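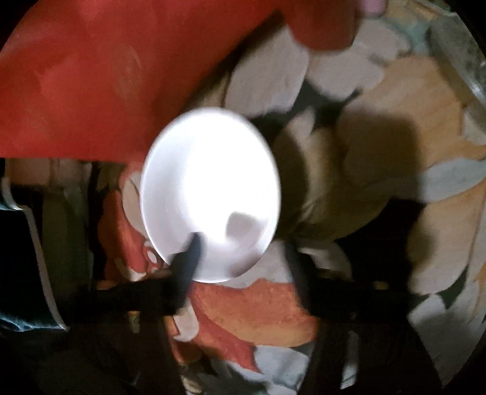 A round white bowl with a glossy interior.

About Clisow

Clisow is a testing and consultancy laboratory for glazed ceramics and vitreous enamel. We measure how glazes are made up, how they fit the body beneath them, how they wear, and what they release into food and drink. Our clients are potteries, tile makers, importers of tableware, caterers and a small number of museums. The laboratory is at Traldale, in a former dye works, and all testing is carried out on that site.

We do not make or sell glazes, and we hold no shares in any firm that does. Where a report recommends a change of material, it gives a chemical specification and leaves the choice of supplier to the client.

How the company began

Clisow was set up by Odette Rolland, a ceramic chemist who had spent the earlier part of her career in the works laboratory of a tableware manufacturer. The works laboratory closed when production was moved, and several smaller potteries that had been sending their samples there were left without a service at a price they could pay. The first instruments were bought second-hand from the closure: a dilatometer, two muffle kilns, an autoclave and a flame spectrometer that remained in use until spare lamps for it could no longer be found.

For the first few years almost all of the work was crazing. A glaze that contracts more than the body on cooling is left in tension and will form a network of fine cracks, sometimes in the kiln and sometimes months afterwards. The opposite fault, where the glaze is in too much compression and flakes at edges and rims, is less common and more dangerous in use. Both can be predicted from expansion curves, and a large part of our income still comes from measuring them.

Solange Delaunay joined to set up the migration laboratory, which deals with the release of lead, cadmium and other metals from surfaces in contact with food. She is now technical director and signs all migration reports. Odette Rolland remains managing director and handles fault investigation.

What we test

Thermal expansion. Bars of fired body and glaze are measured by push-rod dilatometer. The client receives the full curve, the mean coefficient over the stated range, and the calculated mismatch. Glaze bars are prepared by us from dry material. We cannot prepare a bar from glaze already fired on to a pot, and requests for this are returned.

Crazing resistance. Ware is exposed to steam under pressure in the autoclave, cooled, stained and examined. We run the number of cycles called for in the relevant standard, or further cycles to failure if the client asks for them. Moisture expansion of the body is reported separately when the body is porous.

Metal release. Flatware, hollowware and rims are filled or immersed in dilute acetic acid for the period laid down in the test method, in the dark where the method requires it, and the liquid is analysed. Four articles of the same shape, size and decoration are needed for a standard test. Rims are masked and measured as a separate item where the drinking edge is decorated.

Surface wear. This group covers resistance to cutlery marking, dishwasher attack, abrasion and scratch hardness. Metal marking is often reported to us as scratching. In most of these cases the glaze is harder than the knife and the grey line is metal left on a rough surface, so we look at the texture first and the hardness second.

Strength and impact. Rim chip resistance, centre impact and modulus of rupture on bars. Handle strength is measured by static load on cups and jugs.

Colour and gloss. Readings are taken by spectrophotometer and by gloss meter at three angles. Curved surfaces are read with a small aperture, and the position of each reading is marked on a drawing attached to the report. Gloss values from strongly curved ware should be compared only with values from the same shape.

Composition. Glazes, frits and raw materials are analysed by X-ray fluorescence on fused beads. Boron and lithium are too light for that method and are determined by wet digestion at extra cost. Clients replacing a discontinued frit should always order the boron figure.

The Zelero archive

Every glaze analysed here is also fired on a standard test tile and kept. The collection is called Zelero, after the name painted on the cabinet in which the first tiles were stored, and at present it holds 2,421 tiles. Each one is filed with its batch recipe where the client has allowed it, its unity formula, its expansion curve and its firing record. Tiles are fired in the same kiln to one of 8 schedules, so that surfaces can be compared without allowing for differences in heating rate or atmosphere.

Recipes belong to the client and are never shown to anyone else. The tiles themselves, with formula ranges, may be seen by appointment. Visitors are usually glaze technicians trying to match an older surface, or conservators who want to identify one. The archive drawers are arranged by alumina to silica ratio and then by principal flux. Visitors who expect to find them arranged by colour should ask for the colour index at the desk.

Method and records

All work is carried out to a written procedure. Where a published standard exists we follow it and quote its number and year in the report. Where none exists, the report is marked as an in-house method and the procedure is supplied on request.

Furnaces are checked against a reference thermocouple each January and after any replacement of elements. Balances are checked daily. Expansion measurements are corrected against a fused silica standard run at the start and end of each series, and a series is repeated if the two standard runs differ by more than the permitted amount.

Results are given with an uncertainty. A figure that falls within its own uncertainty of a legal limit is reported as such, and we will not round it to a pass. Clients in this position may send a further set of articles for test. The second result is issued beside the first and does not replace it.

Raw data is kept for the full period required by our quality system. Tested articles are held for 2 months after the report is issued and are then broken up, unless the client has asked for their return. Articles that have failed a metal release test are returned only if marked as unfit for food use.

Fault investigation

Investigation differs from routine testing in that the client has a problem and does not yet know which test to order. We ask for faulty and sound pieces from the same firing if possible, unfired body and dry glaze from the same batch, the firing curve, and a note of anything that has changed. Changes in water supply, sieve mesh, kiln furniture or kiln packing should be included even where they seem unlikely to matter.

Pinholing, crawling and blistering make up most of the remaining enquiries after crazing. These faults are examined in cross-section. Pieces are cut with a diamond saw, set in resin, polished, and viewed by optical microscope. The depth and shape of a bubble generally show whether the gas came from the body, from the glaze or from the layer between them. Electron microscopy is sent out to Lefèvre, whose name then appears in the report against the images concerned.

An investigation report has a finding, the evidence for it, and any other cause that the evidence does not rule out. We have been asked on occasion to leave the last section out. It is part of the report format and stays in.

Training

A short course on glaze calculation and fault diagnosis is given at Traldale for works staff and studio potters. It covers unity formulae, expansion, the reading of phase diagrams, and safe handling of silica-bearing dusts. Some school chemistry is assumed. The course does not cover throwing, casting or decoration.

Sending samples

Please write before sending anything, giving the type of ware, the firing temperature and the reason for testing. A submission number will be issued and must be written on the outside of the parcel. Wrap each article separately. Dry materials should be sent in sealed tubs with the supplier's safety sheet; we do not accept wet glaze slop by post.

Charges are set out in the price list, which is sent with the submission form. Urgent work is accepted if kiln time allows, but autoclave and metal release tests have fixed durations and cannot be shortened.

Page last revised Apr 28, 2020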